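Skorneo button-up shirt, mint green
Reviewed by Aidan Buckley

Bought in May, worn for nine weeks, machine washed at 30 and line dried. The cut is regular, with a one-piece back and no chest darts. Sleeve length is correct for the stated size. Collar stands up well without stays.

The weak point is creasing. The fabric comes out of the wash rumpled and needs a full press, sleeves and cuffs first. I fold on the bed, so any crease left in a sleeve gets set in.

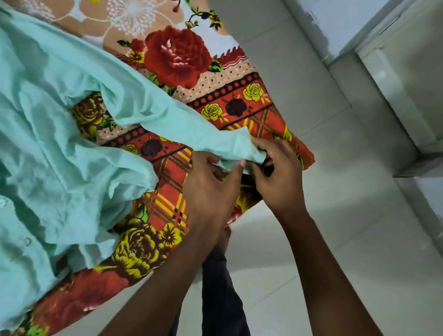 Sleeve and cuff before pressing.

Buttons are small and translucent, and two had to be resewn by the second month. The Grustora shirt I wore before this one needed less ironing but pilled at the collar. Price was 359, reduced to 329 on a Monday. Fair at the lower figure.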